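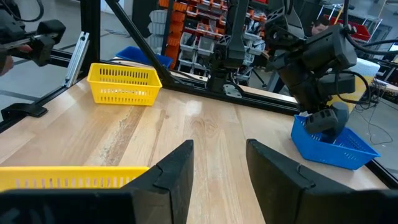
Week 6 notes: what the wrist camera buys you

OK, so last week we left off with the Eklund basket runs and a promise from me that I'd explain the result I kept hinting at. I'll do it in the order I'd tell it at the whiteboard, so expect some doubling back.

The question was simple. If you train a policy by copying human demonstrations, how much of what it learns comes from the overhead view and how much from the camera on the wrist? People had strong opinions about this in the Curnness reading (the one with the long appendix – please do look at the appendix, half the good stuff is in there). Most of them assumed the overhead camera does the heavy lifting and the wrist view is a nice extra for the last bit of the grasp.

So we took the full set of 2000 demonstrations and threw out anything where the operator paused for too long or restarted. That left 1259. I know that sounds harsh! I'd do it again, though, and we'll argue about filtering in week 8.

Then we trained the same network three times: overhead only, wrist only, and both. Same number of steps, same learning rate, same everything. Each version got 50 test trials with the baskets moved to new spots every time, and we used one list of spots for all three so the comparison is fair. If you ever run your own comparison, write that list down before you start. I learned this the annoying way on the Jolthorpe project and had to redo a whole month of trials.

Now the part I like. Wrist only did much better than I'd guessed at going into a basket, and much worse at finding the basket in the first place. Makes sense once you think about what the camera sees. The fingers sit in the same place in every image, so the network gets a steady reference for "how far is that rim from my fingertips" and it doesn't need to know where the arm is on the table. But if the basket starts out of view, it has nothing to go on and it wanders.

With both cameras you'd hope for the best of each, and mostly you get that – except that the policy sometimes leans on the overhead view right through the grasp and clips the rim. We tried blanking out the overhead image at random during training, and the clipping went down. I'm not going to oversell it, 50 trials is a small number and the error bars overlap.

For next time: read section 3 of the Ullside handout, and pull up episode 146 from the shared folder. Watch it once from overhead and once from the wrist, and write down the moment when you'd first be sure which basket the arm is going for. Bring both times to class.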